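Frequently asked questions

Wutevine House, Cludano

On this page we have collected the questions which guests send us most often before they arrive. If your question is missing, please write to us by the contact form. We read the messages every morning and we try to answer the same day. In July and August it can take a little longer.

Booking and payment

How do I book a bed or a room?

Please use the booking form on this website. Choose your nights, the type of room and the number of persons. You will receive first an automatic message that we have the request, and after this a second message with the confirmation. Only the second message is a booking. If you do not find it after two days, please look in your spam folder and then write to us.

Can I book for one night only?

Yes, except during the Easter holidays and in August, when the minimum is two nights. Walkers who are on the Bresilus path may always ask for one night. We keep a few beds for them as long as we can.

What types of room do you have?

We have two shared rooms with bunk beds, three double rooms and one family room under the roof. The larger shared room has 8 beds, the smaller has four. The family room has a low ceiling on one side, so tall people should be careful in the morning.

Do I pay in advance?

We take a deposit of one night. The rest is paid at the house, by card or in cash. The card machine depends on the telephone line and in a storm it can stop working, so a little cash in the pocket is a good idea. The nearest cash machine is in the village, beside the bakery.

What if I must cancel?

Until seven days before arrival you get the whole deposit back. Later than this we keep it, but we can move it one time to another date in the same season. If you are ill, please write to us and we will look at it together.

Getting here

Where is the house exactly?

At the upper end of Paterson Lane, after the second bridge. Many navigation systems want to send you over the forest road from the other side of the valley. Please do not follow them. The forest road has a gate, and turning with a car there is very difficult.

Can I come by public transport?

Yes, and we are happy about every guest who does so. Bus 134 goes from the railway station to Cludano church. From the church you walk uphill, with signs, for twenty minutes. The last bus leaves the station at 7.40 in the evening. On public holidays it is 5.10, and there is no bus after it. If you miss it, there are two taxi drivers in the area, and we can give you their numbers.

Where can I leave my car?

There are three places at the house for guests who cannot walk far, and you must ask for these when you book. All other guests use the village car park, which is 2800 metres from our door. It is free of charge. You may drive up to unload your bags and then bring the car down again.

When can I arrive and when must I leave?

Arrival is from 4 to 9 in the evening. If you come later, please tell us before noon and we will send you the code for the side door. On the day of departure the rooms should be free at 10. Your luggage can stay in the boot room until the evening.

What to bring

Do I need a sleeping bag?

In the shared rooms you need a sleeping bag or a sheet liner. We have warm blankets for everybody. In the double rooms and in the family room the beds are made up and you find one large towel per person. Guests of the shared rooms can hire a towel.

Is it cold?

The house is heated from October until May. In summer the days are warm but after sunset the temperature goes down fast, and people who come from the coast are often surprised. Bring a pullover in every month. Also slippers or thick socks, please, as walking boots stay in the boot room.

I forgot my toothbrush. Can I get one from you?

Yes. After socks, the toothbrush is the thing that guests forget the most. We have them at the reception in clear wrapping, in different colours. Please ask for one at the desk and put a coin in the box if you wish. Toothpaste we have also, in small tubes, and normally some soap. Razors and sun cream you must buy in the village shop.
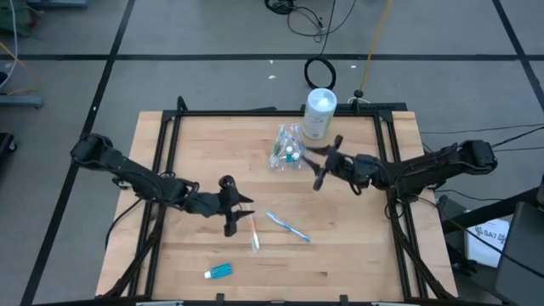
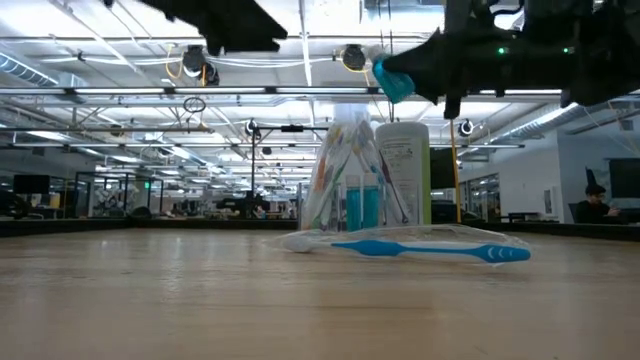
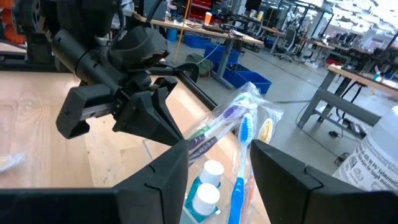
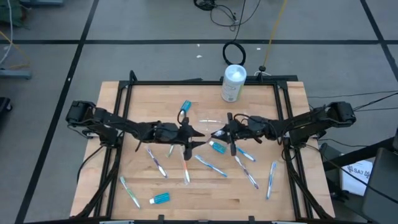
Second and third pictures: toothbrushes in clear wrapping. First and fourth: the wooden table.

Can I wash clothes?

There is one washing machine in the cellar. It takes tokens, which are sold at the reception. We have no dryer. Lines are in the garden and, for wet weather, in the heating room. Please take down your things when they are dry, so that the next person finds a free line.

Food and kitchen

Is breakfast included?

Breakfast is included in the double rooms and in the family room. Guests in the shared rooms can order it until 8 in the evening for the next day. There is bread from the village, butter, jam, cheese, muesli, coffee and tea. An early breakfast for walkers stands ready on a tray from 5.30, if you order it.

Do you cook dinner?

We cook one warm dish each evening, mostly a soup or a stew, and there is always a version without meat. It is served at 7. Please sign your name on the sheet in the hall before noon. If you have an allergy, tell us already in your booking. Our kitchen is small and we cannot promise a meal with no traces of nuts.

May I use the kitchen?

The guest kitchen is open from 6 in the morning until 10 at night. It has four gas rings, one oven, a large fridge and enough pots for a group. Write your name and your day of departure on your food. What has no name goes on the "for everybody" shelf, and from there it disappears quickly.

Can I drink the water from the tap?

Yes, the water is good and comes from the spring behind the house. The tap in the garden is for plants and boots only.

In the house

Is there Wi-Fi?

In the dining room and the reading room, yes. In the bedrooms it is weak or not there. It is enough for messages and for looking at the weather. For a video call you will have more luck in the library of Cludano, which is open in the afternoon.

When is it quiet time?

From 10 at night until 6 in the morning. If you leave before 6, please pack your bag in the evening and carry it to the hall. Plastic bags make more noise in a dark room than most people believe.

Are children welcome?

Very much. Children under four sleep free in the bed of their parents. We have two travel cots and one high chair, and a box of games in the reading room in which some pieces are missing. The stairs are steep and have no gate.

Can I bring my dog?

One dog at a time can stay in the house, in the double room on the ground floor. Please ask before you book. The dog should not go in the dining room, and in the meadow it must be on a lead while the sheep are there.

Is the house suitable for a wheelchair?

Unfortunately only in part. The ground floor has a ramp, one double room and a wide shower with a seat. The door of the toilet is narrower than it should be. We will send you the measurements if you write to us, so that you can decide for yourself.

Walking

How long is the way to the Bresilus hut?

With normal speed you need up to five hours. The hut is at 2530 metres, and on the upper part you can meet snow still in June. The hut has its own booking and its own warden, so please do not send us reservations for it. We can tell you in the evening what other walkers have said about the condition of the path.

Do you sell maps?

We sell the walking map of the valley and lend an older copy against a deposit. The older copy does not show the new bridge at the sawmill, but otherwise it is correct.

Can I borrow walking poles or a rucksack?

There are several pairs of poles in the boot room, and you can take them without asking if you bring them back the same day. Rucksacks we do not lend. For small children we have one carrier, which you can reserve.

Who do I call in case of an accident?

The emergency number is on the back of every door in the house. On the ridge there is no telephone signal for a long part of the way. Write your route in the book in the hall before you go, and cross it out when you are back. Please really cross it out, also when you are tired.

Lost things

I left something in my room. What now?

Write to us with a good description and the number of your room. We keep lost things for three months. We send them by post if you pay the postage. Food, opened cosmetics and used toothbrushes we throw away directly. Chargers we have in a large box, and for these a photograph of the plug helps very much.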